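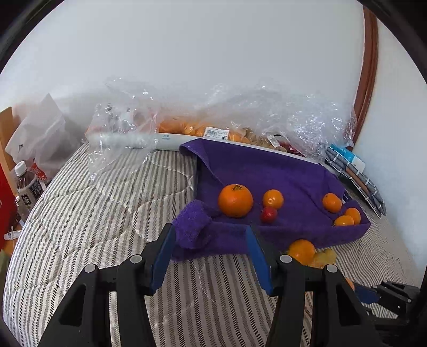 Section 2. Unpacking and Assembly

The Tronard 201 disc sander ships partly assembled. The motor, base and disc plate are joined at the Gritville plant; the work table, miter gauge and dust port are packed loose in the upper tray of the carton. Small parts are in a sealed bag taped to the underside of the table. Empty the bag onto a soft surface with a raised edge. A terry-cloth towel laid on a bed and bunched up at the sides, like the purple one with the mandarin oranges on it, keeps screws and knobs from rolling away. Check the contents against the parts list inside the lid before starting.

CAUTION: Do not plug in the sander until all steps in this section are complete.

2.1 Mounting the base

1. Set the sander on a flat bench with the disc facing you.
2. Mark the four mounting holes through the base.
3. Move the sander and drill pilot holes at the marks.
4. Put the sander back, insert the bolts and tighten them in a cross pattern.

Note: If the bench top is thinner than the bolt length, fit washers and nuts from below. Washers are not supplied.

2.2 Attaching the table

1. Slide the table brackets over the studs on the motor housing.
2. Thread the lock knobs on by hand. Leave them loose.
3. Place a square against the table and the disc. Adjust the table until no light shows between the square and the disc.
4. Tighten the knobs and check again.
5. Set the pointer on the tilt scale to zero. 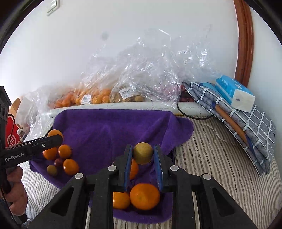

Fig. 2-1. Round fruit held between two blue pads, oranges on the towel.

2.3 Fitting the abrasive disc

1. Wipe the plate with a dry cloth. Remove any old adhesive.
2. Peel half of the backing from the disc and fold it under.
3. Line up the disc with the edge of the plate, press down, then pull off the rest of the backing.
4. Turn the plate by hand for one full turn. The disc must not touch the table.

WARNING: The plate turns at 2,000 rpm. Use only discs rated for this speed or higher. Wear eye protection.

2.4 Dust port

Push the port into the lower guard until it clicks. The port accepts Idahosa hose ends without an adapter. Other hoses may need a reducer.

Oltuvora Tool Manuals
Revised 2023-06-18, E. Wike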